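Surface Reflection and Glare in Shared Study Rooms
Silvia Sokol and Unai Escobar

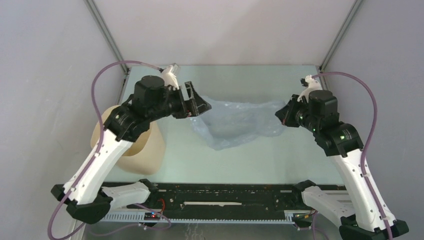
1. Background

Students at the Eventhorpe building have complained about eye strain in the study rooms on the second floor. The rooms were refitted in September with Trokby desks, which have a glossy top. The older rooms kept their matte desks. This report compares glare on the two desk types under the same ceiling lights.

2. Method

Illuminance was measured at desk height with a Lasico handheld meter, held level at the center of each desk. Luminance of the reflected lamp image was then measured from a seated eye position, 42 cm above the desk surface. All readings were taken after 8 p.m. with the blinds closed - daylight was not part of the study. Each reading was repeated and the mean was used.

3. Results

Mean illuminance was 800 lux in the refitted room and 919 lux in the older room. The refitted room therefore received less light, but the reflected image of the lamp was brighter there at every desk. On the matte desks the reflection was spread over a wide patch with no clear edge. Moving the reading position toward the wall reduced the effect on the glossy desks, although it did not remove it.

4. Sources of error

The meter was last calibrated by Slanina before the refit, and the certificate gives a tolerance of 2 percent. Eye position was fixed with a cardboard stand, which leaned slightly on some desks. Lamp age was not recorded.

5. Recommendations

Desk mats should be tried in one refitted room before any change is made to the lighting. The measurements should be repeated in daylight with the blinds open.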